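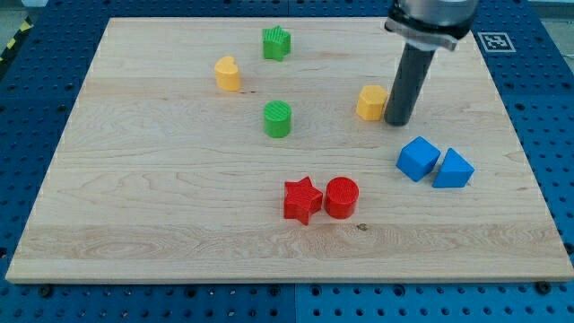 Most trouble with a small pick-and-sort cell comes from the software settings, and most of it can be fixed without buying anything. The tips on this page are for people running an arm over a bench in a garage, school shop or shared workshop. Start with the surface under the parts. A maple board is pleasant to work on, but the knots and wavy grain give a color filter plenty to chew on, and a yellow block on pale tan wood is the first one to get lost. Blue and red stand out better. If your yellow detections flicker, raise the saturation floor before you touch the hue range.

Home | Workshop | Kitchen | Garden | Tips by Topic | Contact

December
By Chathurika Khan

Keep the marker in view

Fix your fiducial marker flat to the bench, away from the work board. Boards get bumped and the bench doesn't. Leave a white border all the way round the marker and don't put tape over the border, even clear tape. It shines under a lamp and the detector drops out.

Check the marker pose at startup and again after every tool change. I have the program stop if the marker has moved more than 6 mm from the saved position. Before I added that check I spent an evening tuning a grasp that was fine – the camera bracket had slipped.

Don't let color decide everything

Sort by color first, then by outline. Two parts of the same color sitting close together will often come back as one blob, and the planner will aim for the gap in the middle. A split step (distance transform, then watershed) handles most of these. Different shapes in the same color, such as a star and a cylinder, need the outline step anyway.

For near-touching parts, pick the outer one first and take a new picture before going for the second. It costs a little time per pick. Pranab Amarasinghe, who shares the Flirkura bench with me, skips the new picture and plans both picks from one. It works for him with cubes and not with anything that rolls.

Ridged tops

Printed parts with fine lines across the top can upset edge detection. Blur slightly before finding edges, then use the outer contour only. If you read depth as well, take the median over the top face and ignore single points.

Shadows

A soft shadow beside a block makes it look wider on that side. Your grasp center shifts toward the shadow and one finger lands early. You can correct this in software with a brightness cutoff, but a second lamp on the other side is quicker. Save the exposure as a fixed number. Ours is 551 in the Ulden camera settings, and that number will mean nothing on your camera. Auto exposure changes every time the arm moves over the board.

Planning the approach

Set a safe travel height above your tallest part and make all sideways moves there. Ours is 86 mm. Come down straight, slowly, next to the part. Long fingers need the full length of the finger in the collision model, not just the wrist. The default Wumden tool file stops at the flange, so add the fingers yourself as a plain cylinder with a few millimeters to spare.

Put the board in the model too, with its real thickness. If you plane it or swap it, measure again.

Logs

Save one picture and one line of text per pick: part, position, result. My folder has 674 of them and takes up very little room. When something goes wrong, sort by result and look at the pictures side by side. Bad picks tend to fall in one corner of the board, and that usually points to lens calibration.

The free Ortuño viewer opens these folders as they are. Name the files by pick number with leading zeros or they will sort in the wrong order.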